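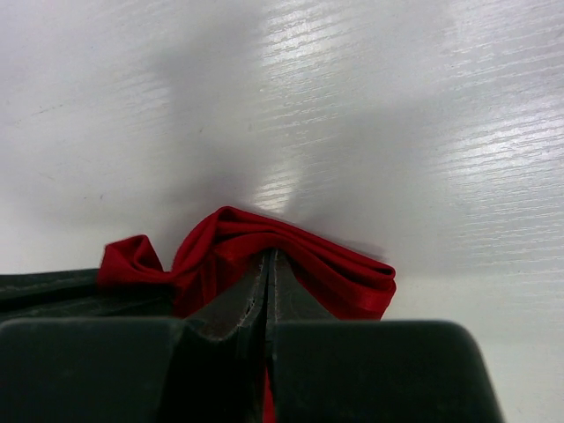
The Wovmont Playhouse opens *The Flirkau Crossing* in May 2024, and the flyer promises "the true story of 230 evacuees." I read the script in April. The ferry is real enough, but the romance that fills Act Two isn't in any record I could find.
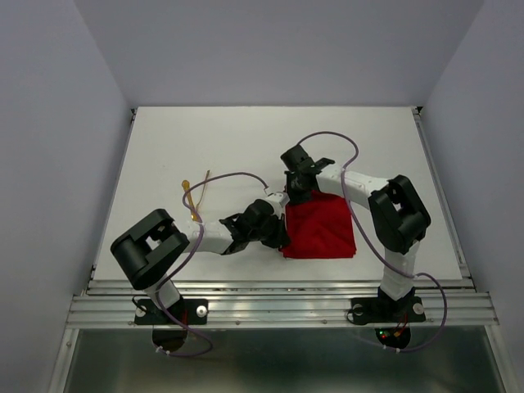

Does the show run long? It lasts 4 hours, with one intermission.

Debnath Hall has 60 seats, so selling 2,400 tickets will take forty full houses. I have my doubts.

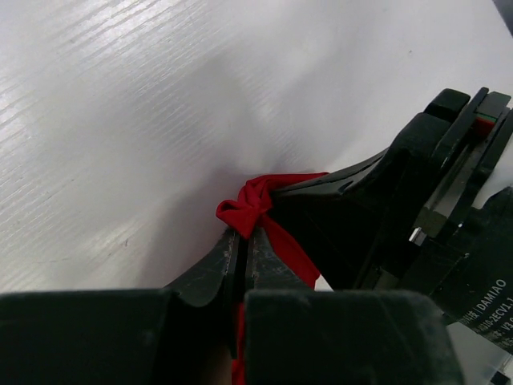
*White tabletop, black gripper.*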